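Nerneck inicia la sustitución de los cuadros eléctricos en las viviendas de Hamiso

Nota de prensa
Hamiso, 9 de marzo de 2021

Nerneck, empresa distribuidora e instaladora de material eléctrico de baja tensión, ha iniciado los trabajos de renovación de los cuadros generales de mando y protección en el parque residencial de Hamiso. La actuación alcanza a 3.668 viviendas y a 379 locales comerciales en planta baja, repartidos en los sectores Norte, Ribera y Estación.

El contrato comprende la retirada de los cuadros existentes, el suministro e instalación de las envolventes nuevas, la aparamenta modular, la verificación de los circuitos interiores y la entrega de la documentación técnica a cada titular. Quedan excluidas las derivaciones individuales y las centralizaciones de contadores, que se tramitarán por separado cuando la inspección previa detecte deficiencias.

Situación de partida

La mayor parte de los cuadros de Hamiso procede de la construcción original de los bloques. En los sectores Norte y Estación predominan las cajas de baquelita con fusibles de rosca y un único interruptor de corte, sin protección diferencial. En el sector Ribera se encuentran con frecuencia cuadros ampliados por fases, con aparatos de fabricantes distintos sobre un mismo carril y puentes de conexión realizados con cable rígido sin puntera.

La inspección previa ha identificado tres incidencias recurrentes: secciones de conductor inferiores a las que corresponden al calibre del interruptor asociado, ausencia de continuidad en el conductor de protección en cocinas y baños, y bornes con señales de calentamiento en el circuito de horno y encimera.

Solución adoptada

Los cuadros nuevos corresponden a la serie Kitumow, en ejecución empotrada o de superficie según la vivienda. La envolvente es de material aislante autoextinguible, con carril DIN desmontable, regletas separadas para neutro y protección, y puerta reversible. Se reservan módulos libres en cada fila para ampliaciones posteriores.

La configuración básica incluye interruptor general automático, protector contra sobretensiones permanentes y transitorias, interruptores diferenciales de alta sensibilidad e interruptores automáticos de curva C para cada circuito. Los circuitos de tomas de uso general se protegen a 16 A. Los circuitos de cocina, lavadora y climatización se dimensionan caso por caso - el calibre definitivo depende de la sección comprobada en obra y se refleja en el esquema unifilar que queda adherido al interior de la puerta.

Las conexiones se realizan con peine aislado en la parte superior y puntera hueca en todos los conductores flexibles. El apriete se efectúa con destornillador dinamométrico y el valor aplicado se anota en la ficha de la vivienda.

«El aparato es la parte sencilla. Lo que determina el resultado es la comprobación de lo que hay aguas abajo, y por eso la medida de aislamiento se hace antes de retirar el cuadro antiguo y se repite con el nuevo montado», señala Shiela Belmonte, directora técnica de Nerneck.

Procedimiento y plazos

La intervención en cada vivienda se completa en una jornada. El suministro se interrumpe durante la fase de desmontaje y conexión, y se restablece una vez superados los ensayos de continuidad, aislamiento y disparo de los diferenciales. Si alguno de los circuitos no supera el ensayo, queda desconectado y señalizado, y el titular recibe un informe con la reparación propuesta. El resto de la instalación se pone en servicio.

Los trabajos comienzan por el sector Estación. El sector Ribera se abordará a partir de mayo y el sector Norte al término del anterior. Los locales comerciales se programarán fuera del horario de apertura, previo acuerdo con cada arrendatario.

Para atender el calendario, Nerneck ha constituido una existencia mínima de 2.000 interruptores automáticos en su almacén de Macaraeg, donde se efectúa también el premontaje de los cuadros. Las envolventes salen de almacén con la aparamenta fijada, cableada y etiquetada, de modo que en la vivienda se conectan únicamente la acometida y los circuitos interiores.

Material retirado

Los interruptores, bases portafusibles y envolventes desmontados se clasifican en Macaraeg por tipo de material y se entregan a un gestor autorizado. No se reutiliza aparamenta procedente de los cuadros antiguos, con independencia de su estado aparente. Los titulares que deseen conservar algún elemento pueden solicitarlo al equipo instalador antes del desmontaje.

Información para residentes

La fecha de intervención se comunica por escrito y mediante aviso en el portal. Se ruega dejar libre el acceso al cuadro y desenchufar los equipos electrónicos sensibles. El cambio de fecha puede solicitarse una sola vez, en la oficina de obra de Hamiso o por teléfono.

Contacto de prensa: Departamento de Comunicación de Nerneck, Macaraeg.

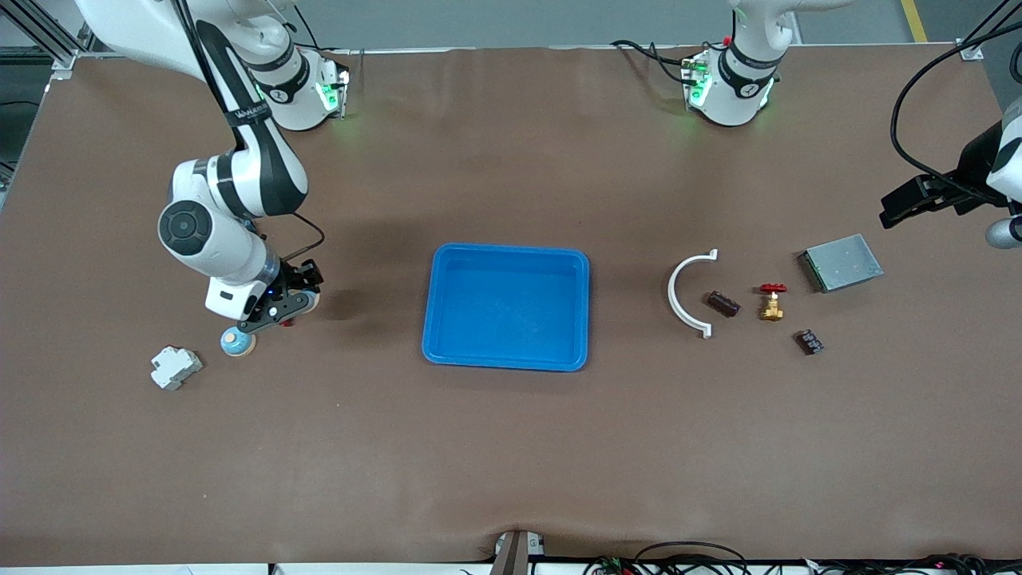
Charito Pascual: En mi portal, sector Ribera, el aviso habla de una jornada, pero no indica si un circuito que no pase el ensayo se repara a cargo del contrato o del propietario. El texto dice que se entrega un informe «con la reparación propuesta» y nada más. Convendría aclararlo antes de mayo, porque en varios pisos la línea de la cocina sigue con el cable original y es previsible que quede desconectada. También pregunto si el esquema unifilar se puede pedir en papel aparte, para adjuntarlo al boletín.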